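The Last Bus Out of Bradton

Missed it. Watched the back lights go round the corner by the chip shop and that was that, 18 minutes past and the driver hadn't even looked.

Siwan Wogan put her bag down on the wet bench. Picked it up again. Wet bag now.

The thing was she had promised. Half ten, she'd told him on the phone, half ten at the latest, and Damian had said fine, the way he said fine, and she'd heard the telly go off. He only turned it off when he was cross.

So. Walk. Six miles, if you took the hill road, and she had the wrong shoes for it. Good shoes. Interview shoes. They'd cost more than the bag and the coat together and they had got her nothing at all, not even a second cup of tea.

"We'll be in touch," the woman had said. Grey hair, nice cardigan. "We've had 800 applications, you understand."

Siwan had said she understood. Then she'd tried to leave through a cupboard.

She laughed about it now, out loud, going past the garage. A dog barked. She walked faster.

Her phone was on four per cent. She rang anyway.

"Missed the bus," she said.

"Course you did."

"I'm walking."

"You're what? Siwan, it's pouring down."

"It's stopped. Nearly. Listen, is Stevo still up? Could Stevo come with the van?"

A long breath. Damian Sadowski could put a whole argument in a breath, he'd had it from his mother. "Stevo's had a drink. I'll see who else. Where are you, exactly? Are you by the -"

Gone. Black screen. Her own face in it, hair stuck flat.

Right then.

Past the last houses the pavement gave up and it was just verge, long grass, soaked to the knee in a minute. She thought about the money. She wasn't going to think about the money and then she did, all the way up to the reservoir gate. 2,000 pounds. Old Mr Rondonuwu had lent it them in June, in an envelope, in cash, wouldn't hear a word about it. Pay me when you're working, he'd said. And he'd gone back to his tomatoes as if it was a cup of sugar.

She wasn't working. Damian had three days a week if he was lucky. The envelope was empty and had been for a bit, and she still had it in the drawer, she coudn't say why.

A car came. She stood right in against the hedge and stuck her arm out. It went by. Threw half a puddle at her.

"Thanks!" she shouted. "Thank you very much!"

Next one slowed. Slowed a lot. Stopped, a way past her, and sat there with its engine going, and she thought of every single thing her mother had ever told her about cars.

The window came down.

"Is that the Wogan girl?"

Oh no. Oh, of all people.

"Hello, Mr Rondonuwu."

"Damian telephoned. Get in, get in, you're letting the weather have you."

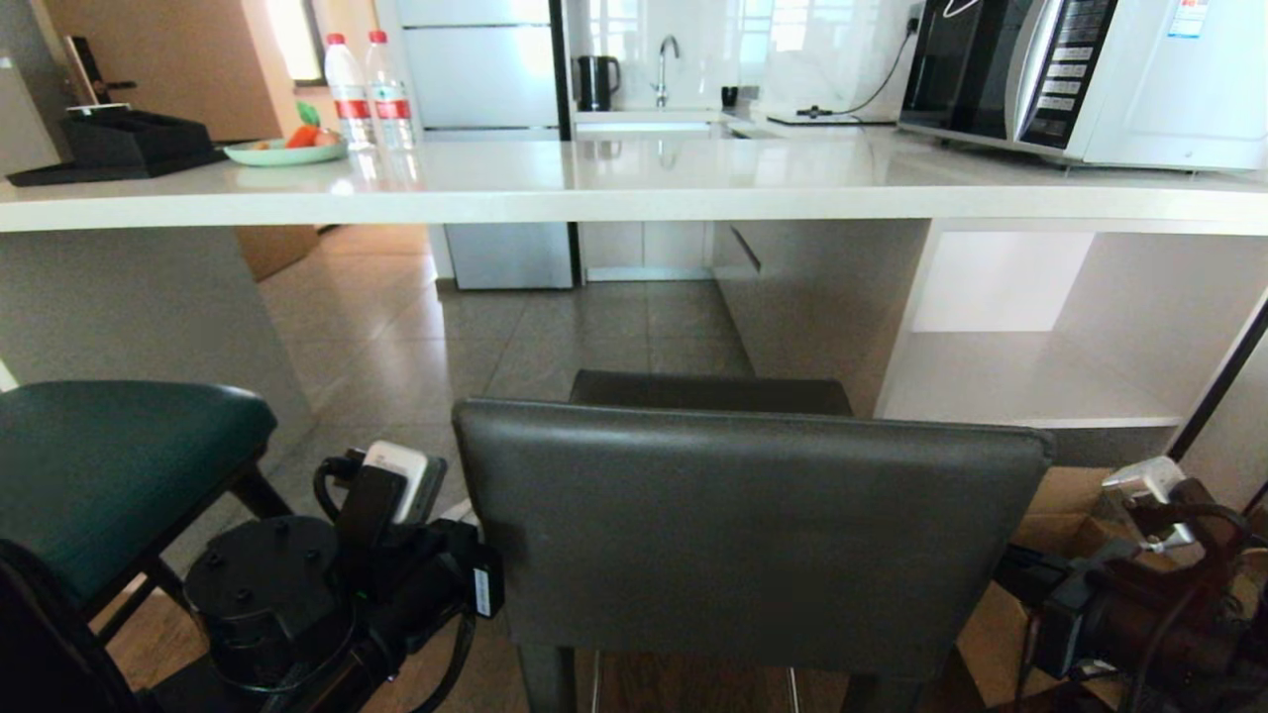
She got in. The heater was on full and it smelled of soil and peppermints. He had his slippers on. He was eighty if he was a day and he'd come out in the dark in his slippers, and she looked at them on the pedals and couldn't speak for a bit.

"So," he said, pulling off without looking. "They have given you the job?"

"No. Well. They'll be in touch."

"Ah."

"It means no."

"I know what it means. I had it from nine different firms, when I first came here. The tenth one, I sat down in the chair and it broke." He changed gear, badly. "Flat on my back. I worked there thirty-one years."

"I walked into a cupboard," said Siwan.

He thought about that. All the way down to the bridge he thought about it.

"How far in?"

"All the way. I shut the door after me."

He started to laugh then, a wheezy sort of laugh, and the car went over the white line and back again, and she held on to the seat belt and said please, please watch the road, and she was laughing too, or something like it, her nose was running and she had no tissue.

"About the money," she said, when she could.

"What money? Is this your turning?"

"Next one."

"They all look the same in the dark," he said, and put the indicator on, the wrong one.

Damian was out on the step with a towel.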